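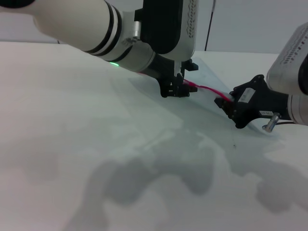
White tabletop and back wall, bench side.

December, notebook, Whitlock room

Continuing the casein paint tests for the Olurbridge panels. Last entry ended with the third lime batch going stringy. Threw that batch out. Notes below start from the fresh curd.

8:40 a.m.
Drained the curd overnight in cheesecloth over the sink. Skim milk, soured with white vinegar, rinsed until the smell was mostly gone. Pressed it by hand and crumbled it. Still wetter than the batch from last month, so I spread it on paper towels for an hour before weighing. If anyone repeats this, weigh after the towels and write down that you did. The November numbers can't be compared with anything because the sheet doesn't say which.

Working recipe for today:
200 g pressed curd
20 g lime putty
water added by the spoonful

Mixed in the glass bowl with the flat wooden spoon. It went from crumbs to glossy paste in a few minutes. Let it stand, stirred again, strained through the nylon sieve. A few hard bits left in the sieve, threw them out. The paste is a pale straw color and smells faintly of barn.

9:30 a.m.
Pigments. All from the Endix order except the yellow ocher, which is the old Pridgate jar with the cracked lid. The Pridgate ocher is coarser. I mulled it longer on the glass slab and it's still a little gritty under the knife. Do we want to keep using it? It matches the color on the surviving Olurbridge door better than the Endix ocher does, and the original has grit in it too. I'd keep it for the door work and use the Endix for anything that needs a smooth edge.

Red iron oxide wetted out fine. Lampblack did what lampblack does and floated. A few drops of alcohol fixed it. Don't add more than a few drops. I overdid it on one cup last month and the paint curdled on the brush.

The green earth is weak. Two coats and the ground still shows through. Probably right for the period but the client's sample photo shows something much stronger, so either there was another pigment in it or somebody went over it later in oil. Need to look at the cross section again before going any further with green.

10:15 a.m.
Painted out the test boards. 14 boards, pine, cut from the same plank, numbered on the back in pencil. Half have the chalk and glue ground and half are bare wood, lightly sanded. Each one got a coat of ocher on the left, red in the middle, black on the right. Used the two-inch bristle brush all the way through and rinsed it between colors. Board numbers and grounds are on the sheet inside the back cover.

Bare pine drinks the paint. The first stroke was dry before I got to the end of the board, and the lap marks show badly. Damping the wood with a sponge first helped a lot. I did that on the last three bare boards only, so treat those as their own group. They're marked with a D.

On the chalk ground the paint sits up and covers well. Brush marks level out more than I expected. The ocher looks very close to the door already, maybe a touch light, but casein always dries lighter than it goes on and I may be fooling myself looking at it damp. Compare tomorrow, by the window, before the sun comes around.

Noon
Paint in the bowl has thickened. Loosened it with a spoonful of water. From past batches I'd say a lime casein is good for one working day and after that it loses its grip, even when it still looks usable. Label for the bowl should have the hour on it. I put 9:00 on this one.

Surface of the boards is dry to the touch. Not doing rub tests yet.

1:20 p.m.
Second coat on the even-numbered boards. Went on easily over the chalk ground. On bare board number 6 the first coat lifted a little in the black section where I went back over it. My own fault, I scrubbed. One pass and leave it.

Mixed a small cup with linseed oil beaten in, a few drops at a time, to see if the emulsion would hold. It held. It's a bit slower off the brush and the color is deeper. Painted one strip of offcut with it and leaned it behind the others. The old workshop recipe pinned over the sink calls for oil in the outdoor mix but gives no amount. I need to do a proper series on this: no oil, a little, a lot. The strip today is only to see if it yellows.

2:45 p.m.
Read back through the Whitlock file while things dried. The barn doors there were done in a lime casein with no oil and were chalking after the second winter on the weather side. Sheltered side was still sound when last checked. The Olurbridge panels are all under the porch roof except the low pair by the steps, which take rain splash. I'd use the plain mix on the sheltered ones and hold off deciding on the low pair until the oil series is done.

Also in the Whitlock file: a note that the ground was applied too thick at the corners and cracked there. Ours is thinner but I can see some pooling along the lower edge of two boards. Watch those two.

3:30 p.m.
Cleanup. Lime paste hardens in the sieve if it sits, so the sieve first, then the bowl, then the brushes. Brushes in lukewarm water with a bit of dish soap, shaped and laid flat. The wooden spoon is getting rough and should be replaced. Wear the gloves. I took mine off to write labels and have a dry patch on my thumb from the putty.

Leftover curd is in the fridge in the tub marked NOT FOOD. Good until tomorrow at the most.

To order or find:
lime putty, we're down to the last tub
more nylon sieve cloth
cheesecloth
small jar of Endix green earth, the darker grade if they still carry it
new lid for the Pridgate ocher

Tomorrow:
color check against the door fragment, morning light
dry rub with white cotton on every board, then damp rub on the odd numbers
photograph boards flat with the gray card
start a fresh half batch for the oil series
look at the green cross section again

4:10 p.m.
One more look before leaving. Ocher has dried lighter, closer to the door than it was wet. Black on the bare boards is patchy. Small crack starting in the ground on one of the pooled edges, left corner. Marked it with pencil so we can tell if it grows.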